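In Praise of the Bath Nobody Wants
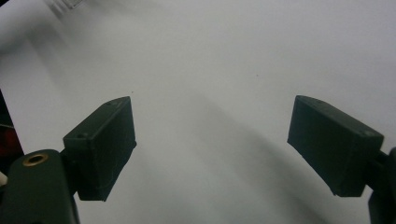
My neighbours in Brismont have just had their bathtub carted off, and I have been quietly grieving it all week, which I realise is a silly thing to do over somebody else's plumbing. In its place goes a walk-in shower with a rain head the size of a dinner plate and a row of body jets. They're thrilled, and I'm happy for them, I truly am.

But oh, I do love a bath! We moved into our place on Moynihan Street in April with a tub that had seen better days (chipped enamel, a plug on a perished chain, taps that groaned like a ferry coming in) and every tradie who came through offered to rip it out. One fellow from Avbridge quoted us for the whole job before he'd put his bag down. We had it re-enamelled instead for $564, with another $207 for new taps, and I have never spent money on a house with less regret.

People will tell you a bath wastes water, and a deep one certainly can. Ours holds 200 litres if you fill it to the overflow, and I very rarely do. Half of that is plenty for a good soak, and in summer I bucket what's left out to the lemon tree. My teenagers, meanwhile, can stand under a shower until the hot water service gives up, and I've yet to hear anyone call that efficient.

Then there are the little ones. Try washing a muddy six-year-old under a ceiling-mounted rain head and see how dry you stay yourself.

I'm not asking anyone to give up their shower. If your knees are bad, or the room is tiny, a level floor and a decent grab rail are a blessing. I'd only say, before you sign the quote, run yourself one more bath on a cold night, take in a cup of tea and a book you don't mind dropping, and see how you feel about it in the morning.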